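Handover timing, second pass

The first pass on bimanual handovers used a fixed overlap. Both grippers held the object for 900 ms, then the giving arm opened. It was adequate for rigid parts and poor for anything that deforms. Thin cups were squeezed out of round, and the receiving arm then closed on a shape it had not planned for.

For the second pass I dropped the timer. The receiving arm now closes until its estimated share of the load passes a threshold, and only then is the giving arm allowed to open. The estimate comes from joint torques alone, through the Nornine filter, with no sensing in the fingertips. The planner is unchanged from the Gulyás branch.

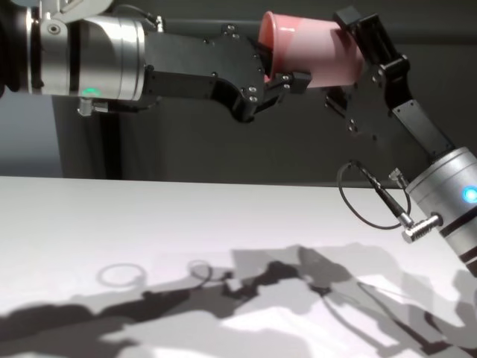 Alter wrote in to ask whether the threshold had been tuned on the same objects used for the test, in which case the gain would mean very little. It was a fair question. The threshold was set on 298 trials with bottles and boxes. The 1050 test trials used cups and tubs, none of which appeared in the tuning set.

Failures in the test set were mostly early releases, where the torque estimate drifted after a fast approach. Slowing the last part of the approach removes most of them and makes the whole handover longer, which I would like to avoid. Re-zeroing the estimate just before contact is cheaper, and I have that running on the Hinditz cell now. The logs will go up with the code once I have fixed the time stamps.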